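Search the help board Search Clear

Coffee rings on a black round table, and what to do about the mug

Yee-man Hsieh

We have a small round black table in our work area that people use for coffee. It shows everything. Milky coffee leaves pale rings, sugar leaves shiny spots, and whatever I wipe it with leaves streaks I can see from the door. I have tried dish soap and a blue spray from the supply closet, and the spray was worse. I put paper napkins down now and people still set the mug between them. 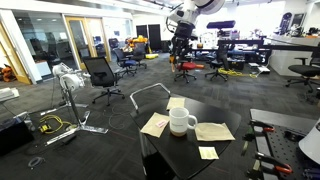
The round table with the mug and napkins, January.

The other trouble is the sticky notes. We leave them on the table for each other, and after a day or two there is a faint gummy square where one was. I don't know what the top is made of and there is no label under it. It was here when I started. I would like to know:

What takes off dried milk and sugar without streaks?
Is there something for the sticky note glue that won't dull the black?
How do I get the brown out of a white ceramic mug? The printing on the side is already faint and I don't want to lose the rest of it.

Anderson Cordeiro

Plain warm water first, and let it sit on the ring for a minute. Most streaks on black tops are old cleaner, so you may need to go over it a few times with only water before it looks right. Then one drop of dish soap in a bowl of water, wipe, wipe again with clean water, and dry with a microfiber cloth. The drying is what matters. Paper towels leave lint on black.

For the glue, rub with your thumb and it usually rolls up. If it doesn't, a dab of cooking oil on a cloth, then soap. Try it near the edge first if you don't know the finish. Skip the scrub sponge. I used the green side on a black desk once and the dull patch is still there.

Mug: baking soda and a little water, on the inside only. Use your finger or a soft cloth, and keep it away from the lettering. Hand wash from now on.
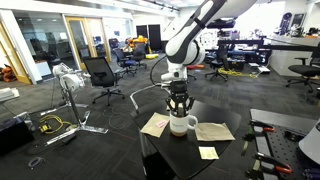
Gertraud Rüegg wrote that napkins do very little under a wet mug, as the coffee goes straight through and the paper sticks to the table. She uses cork coasters with a felt back, bought as a set of 6, and would put the notes on a clipboard or the wall.

Fung-ping Lui

Just get a darker mug and you won't see the stain. For the table I use vinegar and water on glass and it works fine there. Never tried it on a black table so maybe ask someone else.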